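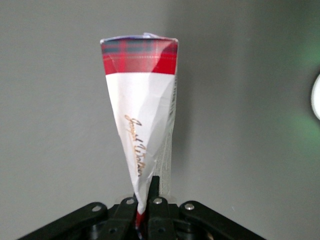
Tartan Top Paper Cone, printed, tall

Home > Paper and Packaging > Cones > Tartan Top

Item: Tondex tall cone, tartan top
Supplied by: Skorno
Height: 181 mm
Style: pointed tip, open mouth
Print: red tartan band, white body, gold script, small-print side strip
Sold in: cartons of 2,000, or sample bundles
Page last updated 13/08/2024

We've sold paper cones at Skorno for as long as we've sold anything, and most of them are plain. Plain white, plain brown, a striped one that goes out by the armful in show season. They do their job. But the tartan top is the one we keep on the front counter, and it's the one people pick up and turn over in their hands while they're waiting for something else to be wrapped.

It's a tall, narrow cone with a proper sharp point. The top band is a red tartan, bright scarlet with dark navy and green stripes and thin lighter lines running across it, and it goes the full width of the mouth. Then there's a clean straight edge and the main body below it is white, with a small flash of red at the very point. We love that edge. On a lot of printed cones the pattern just fades away or wanders off crooked near the seam, and you spend the whole time wishing somebody had lined it up. With this one your eye goes to the colour at the top (where the sweets are!) and then runs down the white.

The gold lettering is a flowing signature style that runs on a slant down the body, with a slight metallic sheen to it. Your own shop name or maker's name goes there. Along one side is a narrow strip for the small print, in grey, so your ingredients and other product details can sit on the cone itself and you don't have to stick a label over the nice part.

What people put in them

Confectionery, mainly. Boiled lollies, toffee pieces, sugared almonds, small fudge cubes, chocolate buttons. Anything you can pour or scoop, and that you'd be happy to eat from the top down while walking about. The narrow shape means a small scoop looks generous, and the weight settles nicely into the point so the cone sits well in the hand.

Popcorn works too, if you don't mind going back for a second one. For hot chips, please use our wider cone. The tall one is too slim for a decent serve and you'll be chasing the last few out of the bottom with a finger.

A florist we supply uses them for little bunches of dried lavender, which we'd never have thought of, and they look wonderful. Just the stems tucked down and the heads poking out over the tartan. We've also heard from people who use them for pencils, for seed packets, and for confetti at a winter wedding where half the guests were in kilts. We were a bit jealous of that one.

How it feels to use

Paper cones are light things and they mark. We'd like to say so plainly. The body takes soft creases if you squeeze it empty, and once it's been pressed flat and opened up again you'll get folds across it that don't come out. A full cone holds its shape far better than an empty one. If you're doing a window display, fill them, even if it's only with scrunched tissue to a hand's width below the rim.

Hold it low down to fill it, near the point, with the mouth straight up. Scoop in a little, give it a gentle tap on the heel of your other hand, then scoop again. If you tip the whole serve in at once the bigger pieces jam in the middle and leave an air pocket underneath, and then your customer gets a surprise halfway through when everything drops.

For round sweets we put one larger piece in first to plug the narrow part. Toffee is good for this. So is a twist of waxed paper, which is what we'd suggest for anything dusted with icing sugar, or you'll find a fine white trail across the floor by the end of the day.

Closing the top

You can leave it open for eating straight away, and for a market stall that's really all you need. For taking home, you've got a few choices:

Slip the whole cone into a clear cone bag and tie it above the rim with ribbon. Dark green picks up the stripe in the tartan very well. Navy is good too. Red ribbon we're less sure about, it's hard to match and a near miss looks worse than a different colour altogether.

Fold the rim inwards on two sides and close it with a round sticker. Quick, cheap, hides a bit of the tartan but not much.

Pop a circle of card inside the mouth, just below the rim, and leave it at that. Fine for a short trip in a basket and no good at all in a school bag.

Standing them up

They won't stand by themselves, being pointed. We make a counter stand for them under the Kulamach name, a simple board with holes drilled through it, and the cones drop in to just under halfway so that the tartan and most of the gold writing stay in view. The holes are a touch wider at the top than underneath and that's deliberate. Straight-sided holes pinch the paper and leave a ring on it.

If you're handy, make your own. A bit of timber, a drill and some sandpaper will get you there. Do sand the holes well - any rough spot will catch on the paper and you'll be cross with yourself. A deep tray of sugar or dry rice also works for a one-day stall, and kids enjoy it far too much.

Wedding and party people often ask about tumblers. A heavy glass tumbler holds a filled cone quite well, leaning a little. Champagne flutes fall over. Please don't ask how many of them it took us to accept this.

Storing

Keep the carton somewhere dry and out of direct sun. The cones come nested one inside the next, and it's best to leave them that way until you need them. When you take some out, hold the stack loosely and draw from the wide end with a small twist. Pulling straight can lift the edge of the paper at the rim, and you'll end up with a little flap sticking up. It doesn't hurt anything, but on a tartan band you do notice it.

Damp is the real enemy. A carton left on a concrete floor over winter will soften from the bottom layer up. Put it on a shelf, or on a couple of offcuts of timber.

Printing your name

The gold script is done to order. Send us the wording and we'll set it in the flowing hand, or if you have your own signature drawn up already, send us that and we'll use it. Shorter names read best. The letters have to follow the curve of the paper, and a long name ends up wrapping around to where you can't see both ends at once. Two words is lovely. Three can be done with a smaller hand.

You'll get a flat proof first and then one rolled cone in the post. Please wait for the rolled one before you say yes! A flat proof can look well placed and then, once it's rolled, the first letter is sitting right at the seam. It happened to us with our very first run, all 2,120 of them, and we used those cones ourselves for ages with half a capital letter tucked out of sight.

For the side strip, send your wording as plain text. It's a narrow strip and the characters are small, so keep to what you need. If your recipe changes from season to season, think about leaving the strip blank and using a slim sticker there instead. We can match the width for you. What has to be listed depends on where you sell, so check your local rules before you send it to us, as we print what we're given.

Ordering times

Allow a few weeks for printed cones in the first part of the year. For anything you need for Christmas, get your wording to us before November, and earlier is kinder. That's the month when everyone remembers they wanted cones.

Blank tartan top cones (the same band and white body, without the script or the strip) are kept on the shelf and go out much faster. Plenty of people start with those and a gold pen. If you've got a nice hand, it looks terrific, and it lets you write a different name on each one for place settings.

Questions we get a lot

Can I have a different tartan?
Yes, for full cartons. The red is the one we stock. We've done a green and a soft grey-blue, and the grey-blue was beautiful in person and dull in photographs, so do ask for a rolled sample.

Does the gold rub off?
It can scuff if the cones are rattling around unfilled in a box with other things. Kept nested, they travel well.

Can I put ice cream in it?
Not by itself. It isn't made for wet food. Some shops slip it over a wafer cone as a sleeve, but that's a job for our shorter cone, which has a wider slope to suit.

Do I need a special scoop?
A small one with a narrow lip makes life easier. We stock the Dudás scoop, which has a nice short handle and fits inside the mouth without scraping the paper. A jam funnel does well for tiny sweets.

Can I get the tartan down the whole cone?
You can, and some people like it. We think the gold gets lost. Have a look at both samples side by side and see what you reckon.

Goes well with

Kulamach counter stand
Clear cone bags, tall
Dudás narrow scoop
Ribbon, dark green or navy, by the roll
Round stickers, plain white

Sample bundles have a printed cone, a blank one and a clear bag to fit. Send us your postal address through the contact page and tell us what you're planning to fill them with, as we'll often tuck in another size to try.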